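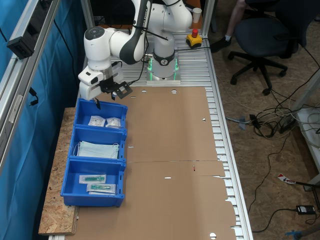

Lecture 5. Can machines do the chores yet?

Notes for the course Introduction to Service Automation, Broston Technical College
Written by Saulius Siliņa

Shares 12 Comments 3

Last week we finished with the question of Ciarán Brophy, who asked why we can buy a robot that welds a car body but not one that puts away the shopping. I promised to begin from this question, so please keep it in mind while you read.

5.1 What we mean by a chore

By a chore I mean a small job which a person does without training and mostly without thinking. Folding a towel is a chore. Filling a supply drawer with masks and packets is also a chore, even if it is done in a hospital and somebody is paid for it. In this lecture I put the home and the shop floor together, as the difficulties are nearly the same.

A factory job is usually different. The part comes always to the same place, it has always the same shape, and it is stiff. The engineer has removed the surprises before the robot was switched on. In a chore the surprises are still there.

5.2 Three kinds of object

Stiff objects. A cup, a box, a bottle. With two parallel fingers and a reasonable camera we can pick these quite well. The main questions are where to hold and how hard to press.

Flat objects in a wrapper. Small sealed packets belong here, and also medical items which are packed in clear film with a paper back. The film shines and confuses the depth camera. The packet bends when it is lifted, and two packets side by side may look to the software like one large packet. Often the best place to hold is the edge, but the edge lies flat on the bottom of the bin and the fingers can not go under it.

Soft objects in a stack. A surgical mask is my favourite example. It is thin, it has layers, and it has ear loops. If you take the top one, the loop may pull the second one with it. A person feels this and shakes the hand a little. A simple gripper does not feel it, so it brings two masks and reports a success.

5.3 The bin is part of the problem

Students like to speak about the arm and forget the bin. The walls of a bin limit the angle at which the gripper can come in. If the object lies in a corner, one finger has no room. A fingertip that is long and thin helps with this, but it also bends more under load, so you lose some accuracy. Please look at drawing 3 in the Paiva handout, where the two angles are marked.

5.4 Some numbers from our exercise

In November the Zorkholm group made 200 attempts at taking one item from a bin and putting it in another. They counted 186 as good. This looks very nice on a slide. Before you write it in your report, consider the following.

The bins stayed in the same place during all the attempts. A student stood near and put the items back after each run. The 14 failures were nearly all with soft items, so the average hides where the trouble is. And if a hospital ward needs 800 such moves in one day, the same rate gives 56 mistakes, and somebody must find each of them.

5.5 So, yet or not yet?

My answer is: for moving known things between known places, with a person in the building, yes, in many cases. For a kitchen which the machine has never seen, not yet. I would not trust anybody who gives you a year for it. Mr Brophy does not agree with me and thinks I am too careful. We will give him twenty minutes at the start of the next lecture.

Homework

Choose one chore from your own home. Write down every moment when your fingers tell you something that your eyes do not. One page is enough. Bring also one object which you believe a two-finger gripper can not pick up from a flat table. Coins were brought last year by almost everyone, so please choose something else.

Related items

Lecture 4. Grippers and fingertips
Lecture 6. Teaching by showing
Reading list: the Wuddale notes on soft objects
Safety rules for the robot room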